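Pre-Submission Build Check – Ghorbani, console version
Build 146, checked Feb 5, 2018
Checked by: Janelle Calimlim
Reviewed by: Arnel Policarpio
Studio: Akex

Status codes: P = pass, F = fail, N = not tested, C = pass with comment.

1. Photosensitivity and startup

1.1 Seizure warning shown before any animated content – P
1.2 Warning stays up long enough to read in all supported languages – C
Comment: German text fills the box edge to edge. Legible at 1080p. Recheck after the font change.
1.3 No full-screen flash above the agreed rate – F
Comment: The lightning in the harbor chapter still exceeds the limit when the player opens the map during a strike. The map fade and the strike stack. Same fault as logged in November. Assigned to Reynaldo Panganiban.
1.4 "Reduce flashing" option reachable from the first menu – P

2. Save data

2.1 Autosave icon visible during every write – P
2.2 Power loss during autosave leaves the previous save intact – C
Comment: Power pulled 12 times, at different points in the write. Previous save loaded each time. On one restart the slot thumbnail was blank. Cosmetic, logged as low.
2.3 Full storage handled with a message – F
Comment: Message appears, but its Cancel button returns to a black screen. Audio keeps playing. Needs a hard quit.
2.4 Saves from build 68 load without error – P
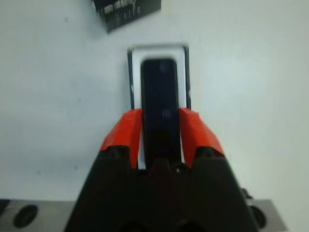 3. Controllers and input

3.1 Disconnecting the controller pauses the game – C
Comment: Works in play and in menus. During the Atis dialogue the pause screen opens behind the subtitles. Text overlaps but the game does stop.
3.2 Reconnecting on a different port is accepted – P
3.3 Vibration can be switched off – P
Comment: The setting is now kept after a restart. Previous fail closed.
3.4 All button prompts match the remapped layout – F
Comment: The lockpicking tutorial shows the default buttons. Leonora Ocampo has the string IDs.

4. Stability

4.1 Overnight idle at title screen – P
4.2 Overnight idle in play, paused – P
4.3 Repeated chapter loading – C
Comment: 49 loads in a row, no crash. Memory use climbs slightly with each load of the crypt – Huvis tool trace attached to the ticket.
4.4 Suspend and resume in cutscenes – N
Comment: Test kit was on the wrong firmware. Run on the next build.

Reviewer notes (A.P.)

Items 1.3 and 2.3 block submission. Item 3.4 may go to the day-one patch if Imelda Ocampo agrees in writing; until then treat it as blocking too. Do not mark 4.4 as a pass on the strength of the last build. The cutscene player was changed after it.

Section 1 must be rerun in full once the lightning fix is in, including the items that passed.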